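Carrying things with a person on the other end: compliance or force control?
Board: Control and Planning

plotlow_pete
Morning all, and sorry in advance for the length of this. We're a small team and we've been working on shared carrying, where a person takes one end of something flat and the humanoid takes the other. The stack is Endano for whole-body control, with our own arm layer on top running at 200 Hz. It walks nicely on its own. Give it a partner and the arms start arguing with whoever is on the far end, and I'd love to hear how others have handled it.

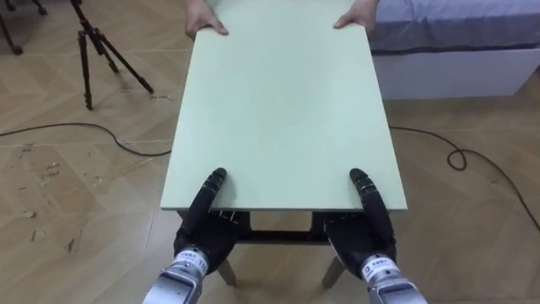 The arm layer is plain Cartesian impedance at each wrist, with a soft spring towards the planned path and a virtual link that keeps the two hands a fixed distance apart. I suspect that link is my trouble. With fingers over the top and palms underneath at both corners of the near edge, the board is already a rigid link between the hands, so any small error in wrist calibration turns into the arms squeezing or stretching it. We see up to 15 N of that, doing nothing useful at all. Do I soften the link, or drop it and control the object?

björklund_fan
Drop it! Put one frame in the middle of the board, make the impedance act on that, and work out the wrist commands from it. Then you can regulate the internal force on its own and set it to something small and steady. We lost the better part of September to softening gains one at a time before we did this, and I'd gladly spare you the same.

mossy_kettle
I'm going to disagree a little, kindly I hope. Object frame control is lovely when you know where the object is in the hands, but fingers slip, and then your frame is wrong and both arms are wrong together. I'd keep separate wrists, soften sideways, stay stiff in height, and let the person lead. Less elegant, I grant you, but it fails gently.

björklund_fan
Fair point about slip, though you can re-estimate the grasp from the wrist readings as you go. Ours updates every 4 cycles and copes well enough.
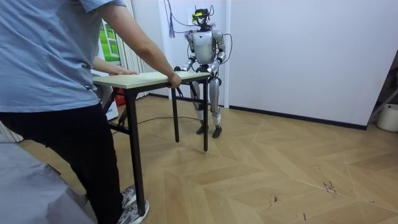
How do you tell a partner's push from the robot's own sway when it steps?
Subtract what the balance controller expects the wrists to feel during the step, then low-pass what is left at 6 Hz and treat that as the person. It lags a touch, but people are patient and slow down to match.

mossy_kettle
That filter is where I'd be careful. On the Brustosmont planner the lag fed straight into the footstep choice and we got a lovely slow waltz from side to side. A small deadband before the planner sees anything cured it for us.

plotlow_pete
Thank you both, this is more than I hoped for. I'm going to try the object frame first, with the deadband in front of the planner, and keep the separate wrist version on a branch in case the slip business bites. Does anyone have a sensible starting value for the deadband, or is it a matter of feel?

mossy_kettle
Feel, I'm afraid. Start larger than you'd like and bring it down until your partner stops grumbling.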